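3.2 Collecting Demonstrations with Hand-Held Grippers 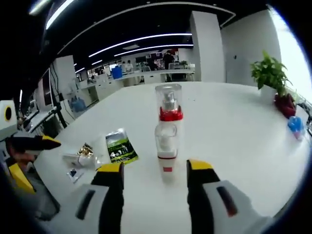
Figure 2. View from the wrist camera of one hand-held gripper before a grasp. The clear pump bottle stands between the open fingers; a second gripper enters from the left.

All demonstrations in the Flollside set were recorded with a pair of Prusomix hand-held grippers. The operator holds one in each hand and performs the task directly on the table, with no robot arm present during recording. Each gripper has two parallel fingers driven by a trigger, and its camera is fixed behind the fingers so that both fingertips stay in view at every opening width. The same finger and camera assembly is bolted to the robot arms at test time. The policy therefore receives images with the same finger geometry in training and in deployment, and no image warping or masking step is applied between the two.

We use a wide-angle lens and keep its distortion in the training images. In an early version of the pipeline the images were rectified and cropped to a central square. This removed most of the table to the left and right of the target, including the other gripper in many frames, and two-handed tasks suffered most. The black border left by the lens is kept as well. It is constant across frames, and we found no benefit in filling it.

The task set consists of picking a named item from a tabletop holding mixed goods and passing it to the other hand or placing it at a marked goal. Items were chosen to cover cases that are hard for depth sensors and for grasp planners that depend on them. Clear bottles with rigid walls, flat printed packets, and thin plastic bags with something inside all appear in the set, often together. In Figure 2 the bottle is upright on a glossy white surface and a packet and a crumpled bag lie to its left. Reflections from the table and from the ceiling lights were left as they were. Window blinds were not adjusted between sessions, and people working in the same room were free to move about in the background.

Before each session the operator runs a short calibration. Both grippers are closed fully and opened fully, and the finger gap is read from the tip positions in the image. The grippers are then held against the Marar alignment block, which fixes their relative pose. Gripper motion is afterward recovered by visual-inertial tracking from each wrist camera, and the two tracks are merged in a common table frame. If either track is lost for longer than 2 seconds, the episode is dropped in full. Shorter gaps are filled from the inertial data alone.

Operators received written instructions of one page. They were told to start with the fingers open, to approach the target at a steady speed, and to pause briefly before closing. The pause was added after the first 504 episodes, in which the closing motion often began while the hand was still moving. Policies trained on those episodes alone tended to close early on tall objects and push them over. We kept the early episodes in the final set but gave them a lower sampling weight. No limit was placed on how an operator approached an item, and side grasps and top grasps are both present for most of the upright objects.

After filtering, the set contains 1343 episodes from 5 operators. Item positions were changed by hand between episodes, with no template. Objects that were not the target stayed on the table and could be touched or moved if they blocked the approach. Contact of this kind was not labeled.

For comparison, a smaller set was collected by remote control of the Jekitz two-arm station, using the same items and the same instructions. Remote control gives exact joint positions and avoids the tracking step, but episodes took longer to record and operators had trouble judging finger depth against clear plastic. The bottle tasks were the slowest in this condition. Section 4.1 reports results for policies trained on each set separately and on the two combined, with the number of episodes held equal in the first two cases.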